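Bresside Park trip planning > Lodging and logistics
Thread: Villa with kitchen vs. on-site hotel, party of five

queuerunner18
Posting numbers for anyone comparing. Five nights in April, two adults and three kids. The on-site hotel (Trisetti, standard family room) came to 1291 before food. The off-site villa at Nelton came to 600 less, with a full kitchen. Parking at the park gate is extra and I have not included it. My question is whether early entry is worth the difference. Early entry is 30 minutes and only applies to hotel guests. 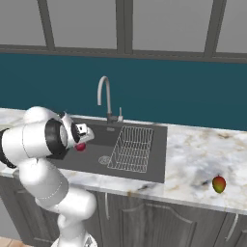 The kids are 4, 7 and 11, so only the oldest clears the height limit on the big coaster. The other two will spend most of the day in the Boyer section, where lines are short until 10:30 anyway.

mapfold
Then early entry does very little for you. It opens the coaster side only. Boyer opens at the regular time for everyone.

Inès Lefèvre
I disagree with mapfold in part. The coaster side includes the boat ride, and the boat ride has no height limit. We rode it twice before regular opening with a five-year-old. By noon the posted wait was 75 minutes. If the boats matter to your family, early entry has value.

mapfold
Fair on the boats. I would still not pay 600 for two boat rides. The wait also drops during the afternoon parade.

queuerunner18
Does the parade run every day in April?

Inès Lefèvre
It did when we went. Check the park calendar the week before, the schedule moves.

tollbooth_171
Off-site regular here. Points to consider with Nelton:
Drive to the gate is 18 minutes in light traffic, double that after the fireworks.
The shuttle does not take folded wagons.
Checkout is 10:00 and they hold to it.
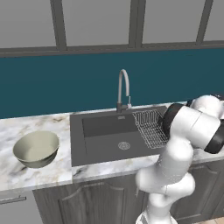 Breakfast is where the kitchen pays for itself. We eat before leaving, pack sandwiches the night before, and buy one meal in the park. With a dish rack and a decent deep sink, washing five sets of bottles and lunch boxes at night is a short job. In a hotel bathroom basin it is not. The park allows soft coolers but no glass.

queuerunner18
Useful. What does one meal in the park cost you now?

tollbooth_171
Depends on the counter. The one by the carousel has kids' portions, the one by the lake does not. I have stopped keeping receipts.

Inès Lefèvre
One more factor is the midday break. From Trisetti you can walk back for a nap and return by 3:00. From Nelton you lose over an hour – more with a four-year-old who falls asleep in the car.

mapfold
Agreed on that one. The nap is a better argument for the hotel than early entry.

queuerunner18
The four-year-old stopped napping in the winter. Leaning Nelton. I will price the parking tonight and post the total.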